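Sorting the junk bin
2025-03-23

We moved into the house in Zirkville at the start of winter, and there was one category of thing that never got unpacked. It wasn't kitchen stuff or tools or toys. It was whatever was left on the floor of the old place when the truck was nearly full, and it all went into whatever container was closest. I have been putting off dealing with it ever since. This weekend I finally did.

The method I used is not mine. It's a version of something I read years ago in a newsletter about clearing out garages. You take one big bin with high sides, you put a small number of things in it, and you don't touch the next batch until every item in the bin has a place to go. The high sides matter more than I expected. On a flat table I spread things out, and once they are spread out I start another pile next to them, and by lunch the whole table is piles. A bin has walls. When the floor of it is clear, you're done with that round.

I set a timer for 25 minutes per round and told myself I would do 7 rounds over two days. That was the right number. After the fourth I was tired of making decisions and went to Vusatura for a sandwich. That's the place on the corner that used to be a shoe repair shop. The bread is good, the soup is too salty.

The rules for each item were simple. It goes in a room, it goes in the donation box, or it goes in the trash. No "maybe" box. I had a maybe box after the last move and it is still in the closet, taped shut, and I couldn't tell you one thing that's in it.

The third round was the most mixed of the lot. There were toys, something for cleaning, and a thing I had to think about for a while.

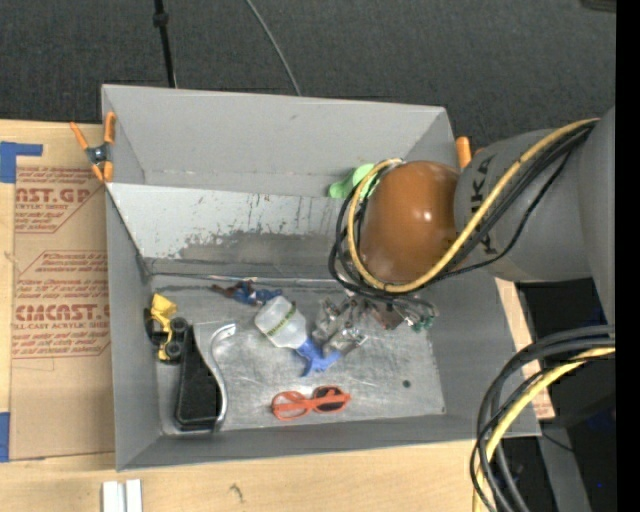

Round three: spray bottle, action figure, yellow and black toy vehicle, and the long black tool-like thing.

The spray bottle was the easy one. We have a shelf over the washing machine for anything with a trigger on it, and that's where it went. I did find out that we now own four of them, all for more or less the same job, because every time we couldn't find one we bought another. I'm not buying any more until those are used up.

The action figure took longer. My son is nine and says he's done with these, but when I held it up he took it out of my hand and went off to his room with it. I counted that as a room. The rule says it has to go somewhere, and it did.

The toy vehicle was going in the donation box until I remembered the sandbox. We don't have a sandbox yet, but the last owners left a square of railroad ties behind the garage with nothing in it except weeds, and I've been meaning to fill it. So the vehicle is on the back porch now. If there's no sand by the end of the school year, it goes to donation with the rest. I wrote that on the calendar so I can't pretend I forgot.

That leaves the long black one with the metal part. I turned it over a few times and could not remember buying it or using it. My wife thought it came with the grill. We gave the grill away before the move, so if she's right, it doesn't go with anything we own. I was ready to throw it out, and then it turned out to be the right length for getting at things that fall behind the dryer. It hangs on a nail in the laundry area now. I know this is how people end up with too much stuff, but I have already used it twice, both times for socks.

The other rounds were less interesting. Round one was nearly all cords. I kept the ones I could match to something and put the rest in a bag for the electronics drop-off. Round two was books and board game pieces. I found the missing dice from Eritz, a game we hadn't been able to play since we packed it, so we played it on Saturday night. I lost by 30 points. Rounds five and six were candles, picture hooks, half-empty packs of batteries and a stack of takeout menus from restaurants in our old neighborhood. I read through the Ndung'u menu before I recycled it and got hungry all over again. There's nothing like their lentils near here – I've looked.

Round seven was mostly paper, and I should have split it in two. Paper is slow. You have to read each sheet to know what it is, and some of it makes you sit down. There was a water bill for 794 dollars from the year the pipe under the driveway cracked. I had managed to forget how much that was. It's in the house file now, although we don't own that house anymore, and I'll probably shred it the next time I'm in there.

A few notes for anyone who wants to try this. Put the bin on a table, not on the floor. I did the first round on the floor and my back complained about it all afternoon. Don't fill it. A handful of things is plenty, and if you can't see the bottom you've put in too much. Have the donation box in the same room with the flaps open. And when the timer goes off, stop and walk the things to where they live before you start again. I skipped that once, after round five, and ended up with a candle, two hooks and a flashlight on the stairs overnight.

The donation box is in the back of the car. The drop-off is closed on Sundays, so it'll ride around with me until I get over there after work. The bin itself is staying out for another week – there's still the hall closet to do, and I suppose the taped box that's in it.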